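4장. 라이브 패널 시청 설정 (Uluvside 앱, TV/태블릿 공통)

최종 수정 2023년 7월 17일

4.1 시작하기 전에

패널 중계는 행사 당일에만 열림. 전날까지 아래 설정을 끝내 둘 것. 당일 아침엔 로그인 서버가 많이 밀립니다.

준비물
- Uluvside 계정 (이메일 인증까지 완료된 것)
- 행사 배지 번호 16자리. 온라인 배지도 동일
- TV 또는 태블릿. 휴대폰도 되지만 채팅창이 화면을 거의 다 가림

참고: 배지 번호는 확인 메일 맨 아래쪽에 있음. 주문 번호랑 헷갈리지 마세요. 주문 번호 넣으면 "등록되지 않은 배지"라고 뜸.

4.2 배지 등록

1. 앱 실행 후 오른쪽 위 프로필 선택.
2. [행사] > [배지 추가].
3. 번호 입력. 하이픈은 빼고.
4. [확인]을 한 번만 누름. 반응이 느려도 기다릴 것. 연속으로 누르면 입력 오류로 처리돼서 잠시 잠깁니다.
5. 배지 이름 옆에 초록색 표시가 나오면 완료.

주의: 배지 하나에 기기는 최대 두 대까지. 세 번째 기기에서 로그인하면 먼저 등록한 기기가 자동으로 빠짐. 중계 도중이라도 그냥 끊깁니다.

4.3 일정표에 패널 담기

1. 하단 메뉴에서 [일정표].
2. 홀 선택. 영화/시리즈 패널은 대부분 Gritmont 홀, 성우·코믹 쪽은 Ostermann 홀.
3. 보고 싶은 패널 옆 별표를 누름.
4. 시작 알림 켜기. 기본값은 꺼짐이니 꼭 확인.

참고: 표시 시간은 현지 시간 기준임. 한국 시간으로 보려면 [설정] > [지역] > [내 시간대로 표시]. 바꾼 뒤에는 앱을 껐다 켜야 일정표에 반영됨. 알림은 바로 바뀌고요.

시간이 겹치는 패널 둘을 담으면 노란 줄이 생김. 오류 아님. 둘 다 담아도 되고, 나중에 고르면 됨. 녹화 시청이 되는 패널은 제목 끝에 [다시보기] 표시가 붙습니다. 표시 없는 건 당일 생중계 한 번뿐. 독점 예고편이 나오는 패널은 예고편 부분만 빠진 채로 올라올수도 있음.

4.4 자막 및 음성

1. 중계 화면에서 톱니바퀴.
2. [자막] > 한국어(실시간) 선택.
3. 자막 크기는 [중간] 권장. [크게]로 하면 출연자 이름 표시랑 겹침.
4. 음성은 [현장음]과 [통역] 2가지. 통역은 일부 패널만 지원.

참고: 실시간 자막은 조금 늦게 나옴. 객석 질문 시간에는 마이크 상태에 따라 자막이 빠지기도 합니다. 작품 제목이나 배역 이름은 영어 그대로 나올 때가 많음.

주의: [통역] 선택 상태에서는 상영 영상의 소리도 작아짐. 예고편 나올 때는 [현장음]으로 바꾸는 걸 권장.

4.5 시청실(함께 보기) 만들기

친구랑 같이 볼 때만. 혼자 보면 4.6으로.

1. 패널 상세 화면 > [함께 보기].
2. 방 이름 입력. 공개/비공개 선택.
3. 초대 링크 복사해서 보내기.
4. 상대도 각자 배지가 등록되어 있어야 입장 가능. 배지 없으면 채팅만 보임.

방장이 나가면 방이 닫힙니다. 화장실 갈 때도 앱은 켜 두세요. 방장 넘기기 기능은 9월 업데이트 예정.

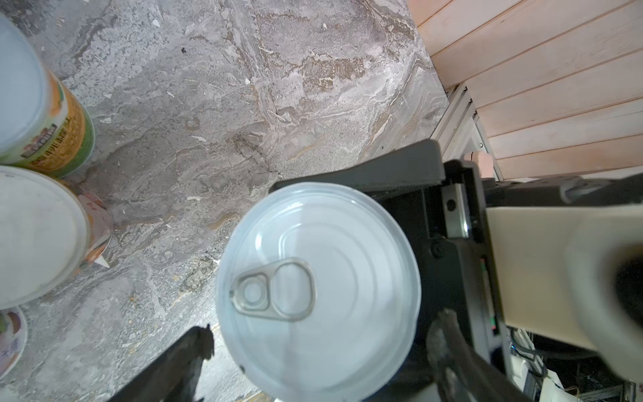

5. 모두 들어왔으면 [동기화]를 누름. 안 누르면 사람마다 화면이 조금씩 어긋나서 채팅으로 스포일러 당함.
6. 중계가 시작되면 방 설정은 못 바꿈. 공개 여부는 미리 정할 것.

4.6 안 될 때

화면이 검고 소리만 남
- 화질을 [자동]에서 [보통]으로. 그래도 같으면 앱 재설치. 배지는 다시 등록 안 해도 됨.

"대기실이 가득 찼습니다"
- 새로고침 금지. 순번이 뒤로 밀려요. 화면 그대로 두면 차례대로 입장됨.

TV에서 로그인 코드가 안 나옴
- TV용 앱은 Jullisow 플레이어를 먼저 깔아야 함. 설치 후 TV 전원을 완전히 껐다 켜고 다시 시도.

알림이 안 옴
- 기기 자체 설정에서 Uluvside 알림이 막혀 있는지 확인. 절전 모드도 꺼 볼것.

녹화·캡처 시 검은 화면
- 정상. 예고편 구간은 캡처가 막혀 있음. 반복해서 시도하면 계정이 정지될 수 있으니 하지 마세요.

여기까지 해도 안 되면 앱의 [문의]로. 배지 번호 전체는 적지 말고 끝 네 자리만. 기기 모델명이랑 앱 버전도 같이 적어 주세요.

다음: 5장. 굿즈 예약 및 사인회 추첨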